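The Clullton Bedcover Notes – read me first

Last updated: July 5, 2021

Hello, and thank you for downloading the Clullton Bedcover Notes. If you've come for the table itself, it's the file called bedcovers.csv, and you're very welcome to skip straight to it. If you'd like to know where it all came from and what to be careful of, put the kettle on, as I do tend to go on a bit.

The collection is a plain spreadsheet of 233 bedcovers, one to a row, written up by the people who look after them at home. Most are quilts, a fair few are blankets, and there's a small family of crocheted throws that got in before I'd properly decided on the rules. It began in 2003, when Þórey Vestergaard and I were running a mending table at the Firton hall and kept hearing lovely stories about who had made what, and for which baby, and how the colour had gone after a summer on the line. Þórey started jotting them on the backs of raffle sheets. I typed them up, badly at first, and we've been adding to them in fits and starts ever since.

What's in the folder

bedcovers.csv – the main table
words.txt – the terms people used for patterns and stitches, with their own spellings kept
letters.txt – longer stories that wouldn't fit in a cell
old_rows.csv – entries we've retired, mostly doubles

The columns in bedcovers.csv

id – a number, given in the order we received things. There are gaps and they don't mean anything.
kind – quilt, blanket, throw or other.
made_by – a relationship ("my aunt", "a neighbour"), never a name.
pattern – the owner's own words. One person's "flying geese" is another person's "the pointy one", and we've left both.
filling – wool, cotton, polyester, mixed or unknown.
wash – how it's usually washed, as told to us.
repairs – free text, and my favourite column by a long way.
town – Firton, Clullton, Ikovden or elsewhere.

Patterns give people more trouble than anything else on the form. Plenty of bedcovers these days are printed all over instead of pieced, and owners of a printed one often apologise for it, as though it oughtn't to count. It counts! Put "printed" first in the pattern column and then carry on however you like, with as much or as little about the colours and the motifs as you can be bothered to write.

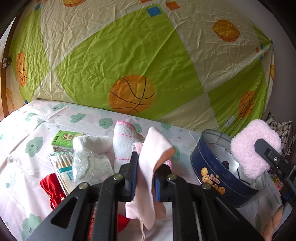 Can I send in a quilt if I don't know who made it?

Please do, and just write "unknown" under made_by. A good many of our rows came from op shops and clearing sales, and some of those have the best repairs of the lot.

A few things to be careful of

The wash column is what people told us, which may be a kinder version of what goes on in the laundry. Please don't treat it as care advice. If you've got something old and fragile, the best thing is to talk to a textile conservator before you go anywhere near water.

Filling is a guess more often than I'd like. Unless there's a label or a hole, you can't really tell, and we never asked anyone to make a hole. Dates were left out on purpose – we tried a year column for a while, and everybody remembered a different year, and there was one quite heated phone call between two sisters.

The towns are lopsided too. Firton is where the mending table was, so Firton is where most of the quilts are. Ikovden only joined in when Jytte Kjærgaard moved there and took a stack of forms with her, bless her.

Using it

You can use the table for anything you like, including teaching, craft groups and school projects. If you print any of the letters, keep them whole and put "Clullton Bedcover Notes" underneath. The letters are limited to 1000 words each, and yes, people have noticed that I went over in mine.

Version 3 is the current one. It tidies up the spelling of the towns and splits the old "notes" column into wash and repairs, which took me most of a winter at the Hauksdóttir reading room with the heater on. Corrections are welcome through the desk there, or on a form at the hall. I go through them each October, so if you've written and haven't heard back, it's in the biscuit tin with the others.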